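Baskets, Trays and Other Small Victories

Posted in: Home and workroom galleries

Hello again! If you came over from the pantry gallery, you already know what you're in for. If you didn't, welcome, this is the page where I put up pictures of storage and sorting and get far more excited than anybody should over a box with holes in it.

I've been meaning to do a page on baskets since November. I had a proper clear-out of the workroom then, and by the end I had two bin bags for the tip, a crate for the charity shop and a very long list of things I'd bought twice (why did I own four rolls of the same green ribbon?). What I didn't have was anywhere sensible to put what was left. I'd been living out of carrier bags and shoeboxes, and shoeboxes are fine until the lid goes, and then they sag in the middle and you're back where you started.

So I went over to Premport on a Saturday morning with a tape measure in my pocket and a budget of £25, and I came home with £2 and a parking ticket. We won't go into the parking ticket.

The shelves I was buying for are a plain set from Clenport, nothing fancy, and they're deeper than they are tall, so ordinary boxes waste half the space behind them. That's worth checking before you buy anything at all. Measure the depth, then the gap between the shelves, then take a bit off so you can get your fingers in. I forgot the last bit the first time and had a lovely snug box that I had to prise out with a ruler.

Baskets inside baskets

I'd always thought of a basket as one big hole to throw things into. Then a reader sent me a note about putting a smaller tray inside for the little stuff, and I've been a complete bore about it ever since. Big things go round the outside, small things stay in the tray, and when you want the small things you lift the tray out and leave the rest alone. Lovely!

Light grey on a white table, which is about as calm as storage gets. The smaller tray sits towards the back of the big basket and has much the same sort of mesh pattern on its sides, but its bottom is solid, so pins and beads have nowhere to escape to. I do like a cut-out handle in the end wall as well, so much easier when you're pulling something off a shelf.
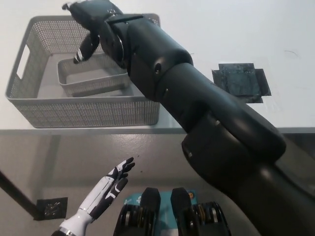 Keeping them nice

Perforated plastic is a magnet for fluff. I do mine in the bath, with the shower head and a squirt of washing-up liquid, and an old toothbrush for the corners. Stand them on end to drain and they're usually dry by teatime. Don't put them on a radiator (I've got a bowed one to prove it, and it now lives in the shed with the bulbs in it).

If you've had a sticky label on the side, warm it with a hairdryer first and peel slowly. Cooking oil on a bit of kitchen roll takes off whatever's left. Then wash it again or everything you own will smell faintly of chips.

What goes in mine

People always ask, so: the workroom one has scissors, glue, masking tape, the big stapler and a heap of fabric ends round the outside, and the tray has needles, bobbins, press studs and the spare keys for the sewing box. The bathroom one is all cotton wool and plasters. I tried one under the kitchen sink too, but the pipe got in the way and I've gone back to a washing-up bowl for now.

I did try labelling everything. I used 17 labels on one shelf and it looked like a museum, so most of them came off again. With perforated sides you can half see what's in there anyway, and a luggage tag through one of the holes does for the rest.

Sizes and where I look

I get asked for exact sizes a lot and I'm afraid mine won't help you much unless you have my shelves! Take your own measurements with you. I usually start at Ranasinghe in Premport, the hardware shop by the bus station, where they'll let you take a tray out of one basket and try it in another. After that I try Civitz for lids and inserts, though their website is a bit of a maze and I always end up ringing.

Second-hand is good as well. Plastic baskets turn up at car boots all the time, and a scrub sorts most of them out. Give the handles a good tug before you pay, as that's where mine have always gone first.

Next gallery will be drawers, once I've finished mine. The top one is done and the bottom one still won't shut.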